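Priltus Raised Plate Shelf
Set-Up and Use, Section 4: Placing and Loading the Shelf

Before you start, finish the leg assembly in Section 2. The shelf should stand without rocking on a flat, level surface.

1. Wipe the work surface and the top of the shelf with a soft cloth. Let both dry.

2. Set the shelf toward the back of the surface with all of its legs fully on the surface. Leave the area in front of it clear for plates you are using.

3. Put the first plate down flat on one side of the shelf. Slide it until the whole base of the plate is supported.

4. Put the second plate next to it. The rims may overlap slightly – this is normal with wider plates. Both bases must still sit flat on the wood.

5. Keep the plate in use on the surface in front of the shelf. 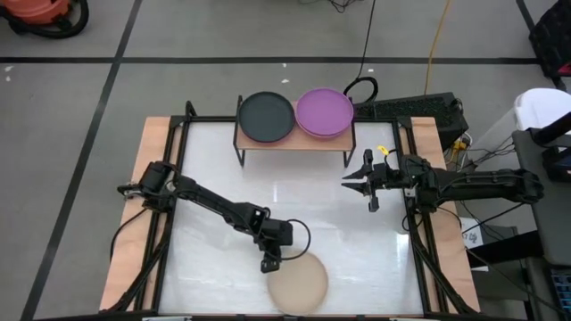

Fig. 8. Gray and purple plates side by side on the shelf, with a beige plate on the work surface.

6. To take a plate down when the rims overlap, lift the upper one first. Hold it by the rim and raise it straight up before moving it forward.

Note: Plates with a raised rim are easier to grip. Flat boards and trays from the Flemcombe range need the wide shelf, part 314.

CAUTION: Do not move the shelf with plates on it. Unload it, move it, then check that it stands level before loading it again.

CAUTION: Do not lean on the shelf or hang anything from the legs.

For cleaning, go to Section 5.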